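Zora Works Council - Flalluden site
Minutes of the ordinary meeting, December

Present: Danuta Chmielewska (chair), Guoqing Zou, Ximeng Lü, Zhuoran Xiong (for management), Deming Yin (minutes)
Apologies: none
The meeting was opened at 14.10.

1. Minutes of the last meeting

The minutes were approved with one correction. Under item 4, "the night shift" must be read as "the late shift". Deming Yin will send the corrected text to all members.

2. Working time account

Zhuoran Xiong presented the management proposal for the working time account. At present an employee may collect up to 37 hours above the contract hours, and these must be taken as free time before the end of the quarter. Management wishes to raise the limit to 80 hours and to make the period one full year.

Guoqing Zou said that the higher limit is acceptable for many colleagues in the assembly hall, but the longer period is a difficulty. A person who collects hours in spring could wait until winter to receive them back, and in winter the requests for leave are already many. He asked who decides in the case that two colleagues from one team ask for the same days. Zhuoran Xiong answered that the team leader decides, as today. The employee side does not agree with this and wants a written rule.

Danuta Chmielewska reminded the meeting that the agreement with the union at the Tevlow site contains such a rule: the request which came first has priority, and a refusal must be given in writing within five working days. She proposed to take over the same wording. Zhuoran Xiong has no objection in principle but must first speak with the head office.

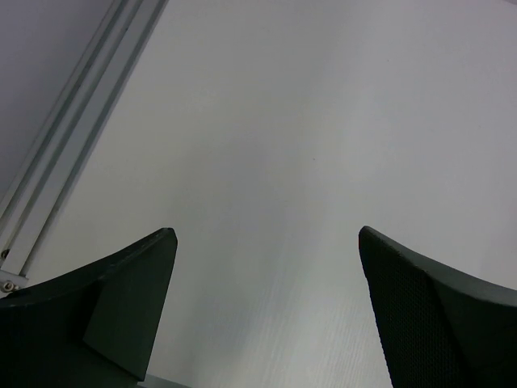 Ximeng Lü asked whether the part-time employees are treated in the same way, and said that a limit of 80 hours means something quite different for a person who works 20 hours a week. She would prefer a limit in proportion to the contract. Danuta Chmielewska supported this. Zhuoran Xiong will bring a calculation for both variants to the next meeting.

It was agreed that the present limit stays in force until a new agreement is signed.

3. Training fund

The request of the packing department for a language course was discussed. The course is given by Zheng, the same provider as last year, and takes place partly in working time. The council supports the request. Management pays the course fee, and the participants receive 500 towards books and travel from the training fund, to be divided equally between them.

Guoqing Zou noted that the late shift could not take part last year - the lessons began at 16.00. Deming Yin will ask the provider for a second group in the morning.

4. Information from the European works council

Danuta Chmielewska reported from the meeting of the select members. The main subject was the transfer of the payroll office to one common centre. For Flalluden two posts are concerned. Both colleagues have been offered other work at the site, on the same pay grade. The employee side asked to receive the offers in writing before the consultation is closed. The translation of the report is not yet ready and will be put on the notice board when it comes.

5. Other matters

The heating in the changing room was reported again. Zhuoran Xiong will speak with the building department.

Ximeng Lü asked that the papers for the meeting are sent at least one week before. Agreed.

The next meeting will be fixed by e-mail after the answer from the head office.

The meeting was closed at 15.45.

Minutes: Deming Yin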